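Warnness Robotics Club
Second progress report to the Dunne Fund
28/08/2021

You asked for these reports to be short and frank. The last one was neither, so this is an attempt at both.

The project, as a reminder: students at Warnness are teaching a robot arm to take old desktop computers apart, so that the useful bits can be sorted and the rest recycled properly. The grant was for 1000 pounds. We have spent 716 of it, mostly on things that hold other things still. When we wrote the application we imagined the money would go on cleverness. It has gone on fixtures.

Work since February

We lost a good part of the spring to the question of where the computer should go. Standing up, it was awkward to get into and inclined to topple when the arm leaned on it. Lying on its side with the panel off, it behaves, and the students can see what they are aiming at. This was suggested in the very first session by the youngest member of the club and adopted after every other arrangement had been tried.

The side panel still comes off by hand. We said in the application that the arm would do it. We have stopped saying that.

Inside the case, the order of work is now settled: drives first, then memory, then whatever is left if there is time before the building shuts. Cables remain the enemy. An arm that can find the same spot all afternoon is no help when a bundle of wires has flopped across it, and no two machines flop alike. The students have a rule that any cable in the way may be moved once by a human finger, and the finger has to be written down in the log. The log has a lot of fingers in it.
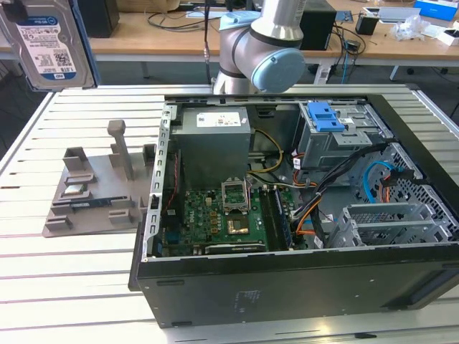 Surosow read a draft of this report and asked why we don't simply cut all the cables at the start and be done with it, as a scrapyard would. The answer is that half the point is getting parts out in a state to be used again, and a power supply with its leads snipped off is a doorstop. It was a fair thing to ask, though, and the students argued over it for most of a session. A few of them are now firmly in the snipping camp and have asked for it to be minuted.

Drives and caddies

The application promised 28 clean removals in a row before we moved on to anything new. Our best run stands at 20. The next attempt ended when the program was started with the gripper still closed, and the person responsible has been made to write the checklist.

Most of the effort has gone into the approach. Coming in square to the part matters far more than speed, and a small error in angle that looks like nothing on a drawing is enough to jam a module against its own rails. We slowed the last stretch of the movement right down, which makes it dull to watch and much better at its job. Parents at the open evening drifted off towards the biscuits. 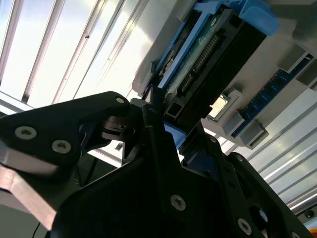

The other change is to how we pull. The first version of the program gripped and hauled, like someone starting a lawnmower. The present one grips, waits, draws back a little, checks the force and only then carries on. If the reading is too high it lets go and tries again from a slightly different angle, up to a limit, after which it stops and calls for a student. We wanted it to give up politely, and it mostly does.

Late, changed or dropped

The sorting station is late. It exists as a drawing and a cardboard box.

The regional entry at Grarberg has been put back at our request. We could have gone with what we had, but the rules call for an unattended run and ours is still attended rather closely.

The student handbook has been dropped in favour of the log, which people do read, if only to see whose finger it was.

What we would like from you

No more money at present. We would like permission to move what remains in the travel line across to spare fingertips for the gripper, which wear faster than we budgeted for, and to hand in the final report after Grarberg. If the Fund has any old desktop computers in a cupboard, we will gladly collect them. Please take out anything you are fond of first.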